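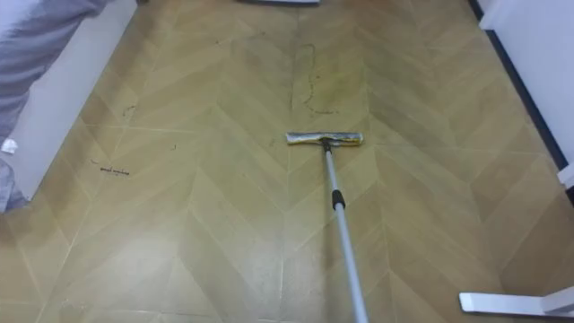
Figure 3. Flat mop on the herringbone floor, with small debris still lying ahead of the head.

4.2 Floor cleaning in the laundry room

The third task was mopping. We chose a small laundry room because its floor is open in the middle and blocked along the walls, and because fine dirt shows up on it. The planks are laid in a herringbone pattern with pale seams. Hair and lint tend to catch on the seams, and a pass that runs across them leaves more behind than a pass that follows them. Golob reported the same for patterned floors in the Brirneck homes.

All trials used a flat mop with a telescoping pole and a swivel joint at the head. The pole was locked at one length for the whole series. Pads were washed between trials but not replaced, so most of them were gray and creased by the end of January. We kept them in use on purpose - a household pad is rarely new.

Each trial was scored on two areas, the open floor and the edges. An edge was any strip of floor within one head width of a wall or an appliance. Across 24 trials the open floor reached a mean coverage of 86 percent. The edges did worse, and the line in front of the washing machine was the worst of them.
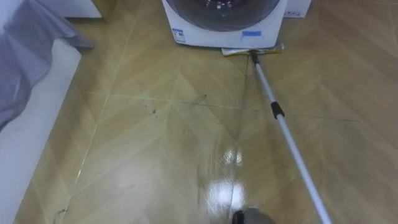 The head has to be turned parallel to the base of the machine before it is pushed in, and the turn is made at the swivel. When the head arrived at an angle, one corner touched first and a wedge of floor was missed. In 16 trials the head was squared up on the first approach. In the others it was pulled back and brought in again, and the second approach usually dragged dirt back onto floor that had been done.

Items left standing on the floor were a smaller problem than we expected. Spahić moved the boxes between trials so that the route could not be learned, and the Davia scoring sheet counts the floor under a box as not reachable.
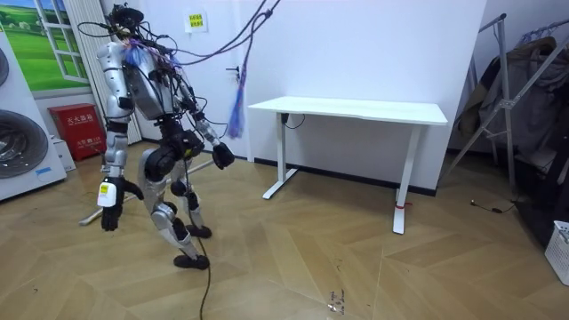

Room size had a clearer effect. In a small room the pole meets a wall or a table leg before the stroke is finished, and strokes get shorter toward the back. Short strokes overlap more, which raises coverage but also lengthens the task. We did not correct for this in Table 2. The Giltden kitchen, which has a longer free run, is treated separately in Section 4.3.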